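Ticket 731 — Dishwasher at Tinotdale office leaves grit on mugs
Status: Reopened
Opened by: Deepika Chettiar
Assigned to: Hanneke Wuyts
Priority: Low (changed from Medium, changed back, changed again)

Deepika, August 26, 2022:
The second-floor dishwasher is leaving a gray grit on the inside of the mugs again. I closed this in June after the Dritton technician told us it was rinse aid. I didn't believe him then and I believe him less now. People have gone over to paper cups, and the monthly supply order has climbed to 400 of them.

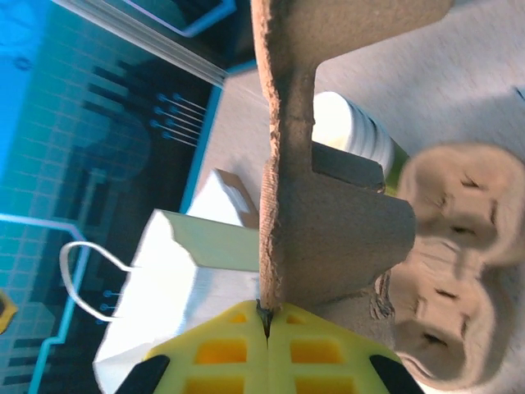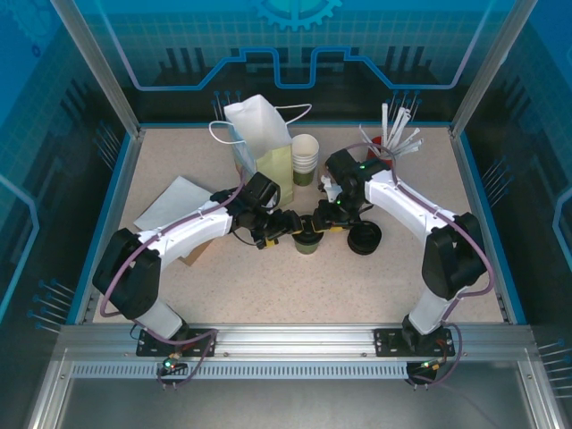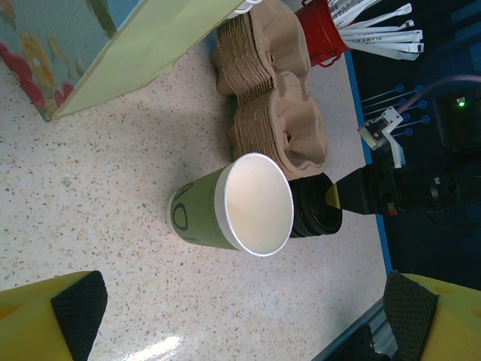 What I have tried so far:
Ran it empty on the hot cycle, twice. Grit on the filter both times.
Changed tablets from the Krishnan ones to the supermarket ones. No difference that I could see, though two people swear there was.
Turned the rinse aid down from 5 to 3. The mugs now have grit and water spots.

Hanneke:
Did anyone take the filter out, or just look at it? The ticket from June says "filter checked" and I have learned not to trust that word.

Deepika:
Looked at. I took it out just now. The mesh was clean on top and there was a paste underneath, like wet cement. Rinsed it and ran a short cycle. First load fine, second load gritty.

Hanneke:
Then the filter was catching it and something upstream is making it. Please check the salt. The display says "OK" but on that model the salt light is a timer with a nice name. It doesn't measure anything, as far as I can tell.

Deepika:
Salt compartment is full. Somebody has filled it with tablet salt though, and the lid says granular only. Also the lid was not screwed down all the way.

Hanneke:
That could do it, and I would still like to see it proved. A loose lid lets brine into the tub, but brine dissolves and your paste doesn't sound like it did. Tighten the lid, set the hardness to match the building, and tell me what the hardness is set to now.

Deepika:
Set to 1. The Stilham water report taped inside the cupboard says we should be on 4. The machine was reset when Dritton changed the control board, so I assume it went back to factory settings and he left it there.

Hanneke:
So it has hardly been softening at all. Limescale plus tablet residue would give you gray paste. I'm about seventy percent on this. Dritton quoted us 925 for a new pump in June and I'd like to hear what they thought the pump had to do with it.

Deepika:
Set to 4, lid tightened, descaler run through. Three loads since. Mugs clean, glasses slightly cloudy, which may be old damage.

Hanneke:
Leaving this open for 14 days. Three loads is not a fix. Please put one clear glass in the top rack every day and keep it out of circulation so we have something to compare — and don't pay the pump invoice if one turns up.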